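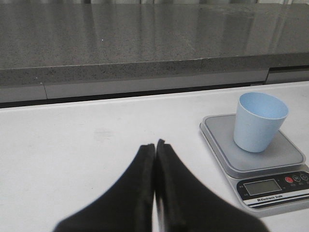

Teaching the arm to lift a cup off the scale

I've been putting this one off for ages because it sounds too simple to write up, but I get asked about it more than anything else on the site, so let's go! You drive the arm by remote control, it records what you do, and later you train on the recordings. I use the Trerkar hand controller with the Jondumow recorder (any pairing that saves the wrist view and the side view together will do).

1. Set the table

Put the scale down at a slight angle and stand the cup on the platform, towards the back. I like a light plastic cup for this, it forgives a clumsy grip. Leave the scale's display off for the first batch, we only want the lift for now.

2. Park the fingers

Start each run with the fingers shut, over bare table to the left of the scale. Then open them, come in slowly at cup height and close on the sides. My early runs went in far too low and kept nudging the platform, so do watch that!

3. Add something to steer round

Once the plain lift feels easy, stand a squeeze bottle on the right with a good wide gap. Keep the cup where it was and do the same lift again.
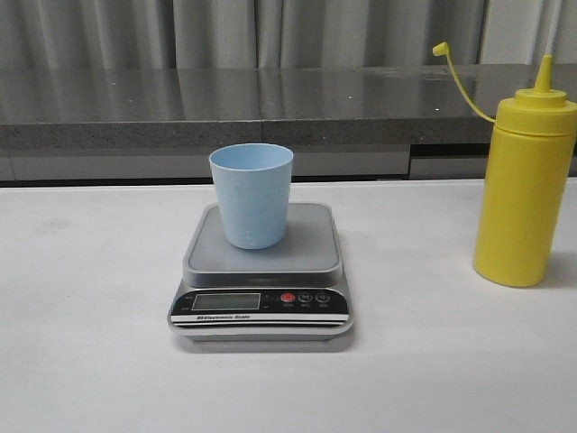
4. Record plenty, then bin the bad ones

I did 238 runs and kept 181. Anything where I dithered for more than 2 seconds went in the bin (it learns your dithering, believe me). Shift the cup a little between runs, and take a break when your thumb starts to ache.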